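Nerngate Suture Practice Service: Frequently Asked Questions

Last updated 20 January 2021

What do I get when I sign up?

You get time on our robotic instruments, a fresh practice pad, thread, and a recording of your session. The service is for surgical trainees and for teaching programs that want practice time without tying up an operating room. Pads and thread are included in the session price.

How long is a session?

A session runs 74 minutes. The first part goes to setup and a short check of the controls. If you finish early, you can keep stitching on the same pad until your slot ends.

What does it cost?

A single session is $93. Programs that book for a whole class pay by invoice, and the rate depends on the size of the class. Write to us for a quote.

Do I need experience with a robot?

No. You should already know how to tie a basic surgical knot by hand. If you have never used the controls, pick the Onu course, which starts with moving and gripping before any thread comes out. People who have finished Onu, or who train on a robot at their own hospital, can go straight to Samidis.

What kinds of stitches will I practice?

Interrupted stitches and running stitches. Both are done on a soft synthetic pad with straight cuts in it. We use more than one color of thread, and teal and dark thread can end up on the same pad. 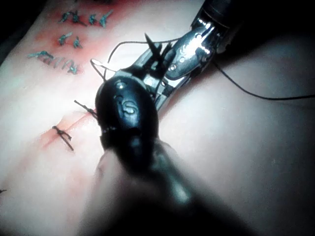 Robotic Skills Team, Nerngate

The close view comes from a small camera near the gripper. Instructors use it to check needle angle and thread handling. It sits very near the work, so an instrument can cover part of the cut. When you review your session, play it next to the wide view.

Can I keep the recording?

Yes. You will get a download link by email, and it stays open for 23 days. After that the file is deleted and we can't get it back. Your program director does not get a copy unless you tick that box on the booking form.

Who looks at my work?

Abelardo Rivadeneira teaches Onu and Haziq Menon teaches Samidis. Whoever ran your session sends written notes on spacing, knots and tail length. There is no pass or fail. If your program needs a signed attendance form, bring it with you.

Can I take my pad home?

Yes, ask for a bag at the desk. Needles stay here.

What if the equipment goes down during my slot?

We stop the clock. If we can't get you going again, you choose a refund or a new date. Minutes lost to a reset are added to the end of your slot when the next one is open.

How do I change or cancel a booking?

Log in to Skiltasura, our booking site, and open your reservation. You can move a session once at no charge. Bookings for April open to programs first and then to individuals.

Who do I call with other questions?

Call the front desk and ask for extension 2242. Please have your booking number ready.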